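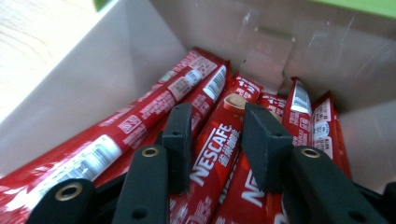

Jellum Rib Vest, review after one summer of karting

I drive rental karts most weekends and a club kart when my budget allows it. My ribs were hurting after every long session, so in June I bought the Jellum vest in size M. I paid 80 euros for it at the track shop in Surkent. I have now used it for 27 sessions, which I think is enough to write something useful.

The fit is the first good point. The side straps are wide and they stay where I put them, also under a race suit. With my old vest I had to stop and pull it down again. The front closes with two buckles, and I can open them with gloves on.

On the track I feel the difference mostly in the fast left corners, where the seat pushes on the right side of my body. After our 48-lap endurance race in Dağdelen I had no bruises. My teammate Güven Gökçe tried it for one stint and said it is too stiff for him, but he is much thinner than me and should probably take the S.

Now the less good things. It is hot. The padding has small holes, but I did not feel much air passing through them. The lining also takes a long time to dry, so if you race Saturday and Sunday, wash it only after the second day. One seam under the left arm started to open in the eighth week. I wrote to the seller, Jarkomon, and they sent me a new vest without many questions, but I waited 12 days.

For rental karts only, a cheaper model is enough. If you do long races in a hard seat, I can recommend it. Check the size table carefully, and try it sitting in the seat before you cut off the label.

Four stars from me.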